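Research > Service Automation > Interviews

Print this page | E-mail this page

Household Chores Remain a Hard Problem, Podis Program Lead Says

2023-01-01

The Podis program at the Ilstead Institute has spent the past three years asking whether a two-armed machine can take over ordinary work in kitchens, laundries and stockrooms. The head of the program spoke with the Institute's publications office in September, shortly after the close of the second round of trials. The conversation covered what the machines can do at present, where they fail, and what employers and families should expect in the near term.

The program lead began with the question most often put to the Institute by visitors, which is whether a general household machine is close to being sold.

"A machine that does one chore in one room is available to buy now, and many people own one," the program lead said. "A machine that comes into a house it has never seen, finds the dishes, clears them and puts them where the family keeps them is a research subject. We have parts of it. We do not have the whole of it, and I would be doing the public a disservice if I suggested a date."

Podis divides chores into short tasks, such as moving an item from one surface to another, opening a drawer or folding a square cloth. The second round consisted of 1161 attempts across 41 tasks. Of those attempts, 421 were completed with no human help of any kind. The remainder were stopped by the operator, ran past the time limit or ended with the item in the wrong place.

Asked whether that result was a disappointment, the program lead said it was in line with what the team had planned for.

"The tasks were chosen to be difficult. If we had kept to rigid boxes of a known size, the number would look very different, and we would have learned very little. Fruit, bread and cloth are what people handle at home. They vary from one to the next, and a grip that suits the first may bruise the second."

The discussion then turned to shop floors. Hellar, a regional grocery supplier, joined the program in its second year and made one of its stockrooms available for testing. The program lead described the arrangement as useful to both sides, though it has not led to a permanent installation.

"Hellar wanted to know whether a machine could restock shelves at night," the program lead said. "For cartons and cans on a straight shelf, the work went well. For the produce section it did not. The machine was careful, and being careful made it slow. A clerk would fill a display in 25 minutes, and we would still be on the first layer."

The supplier's managers also raised a matter the research team had not considered at length, namely the time needed to prepare the room. Aisles had to be cleared and carts returned to marked positions before each run. The program lead said that this preparation is seldom counted when a machine is compared with a worker, and that the next round will record it for every session.

Much of the early practice now takes place in simulation. The program uses a set of virtual rooms, known internally as the Mekonnen rooms, in which surfaces, lighting and objects can be changed between one attempt and the next. According to the program lead, this has altered the daily routine of the laboratory more than any change in hardware.

"We used to spend a morning setting out objects and an afternoon picking them up off the floor," the program lead said. "In simulation the reset is immediate. The drawback is that simulated objects are better behaved than real ones. A simulated cloth does not catch on a fingernail of rough plastic. We treat a good result there as permission to try the real task -- it does not stand in for the trial itself."

The two arms present a difficulty of their own. Many chores require one hand to steady while the other works, and the timing between the two is still largely learned from human demonstrations. The program lead noted that operators with years of kitchen experience give better demonstrations than engineers do, and that the program has begun to recruit on that basis.
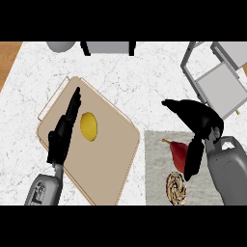
Which household chore is likely to be handed over to a general-purpose machine first?

The program lead expects it to be clearing and sorting items on a flat surface, such as a table or counter, with a person nearby to deal with mistakes. Cooking and the care of clothing are expected to take considerably longer.

On the subject of safety, the program lead was direct. No Podis machine operates in a room with children, and all trials require an operator within reach of the stop control. The Institute does not intend to relax either rule during the third round.

"Speed and strength can be limited, and we do limit them," the program lead said. "Judgment is harder. A person notices that a glass is cracked before lifting it. Our systems may or may not notice, and until we can measure that properly I would want someone standing there."

Cost was the final topic. The program lead declined to estimate a price for a home unit, and said that maintenance would probably matter more to most households than the purchase itself. Finger surfaces in particular wear quickly and are replaced on a fixed schedule in the laboratory -- a practice few families would care to keep up.

The third round will add tasks involving containers with lids and will include a second stockroom at Hellar. Results will be posted in this section once they have been reviewed.

Print this page | E-mail this page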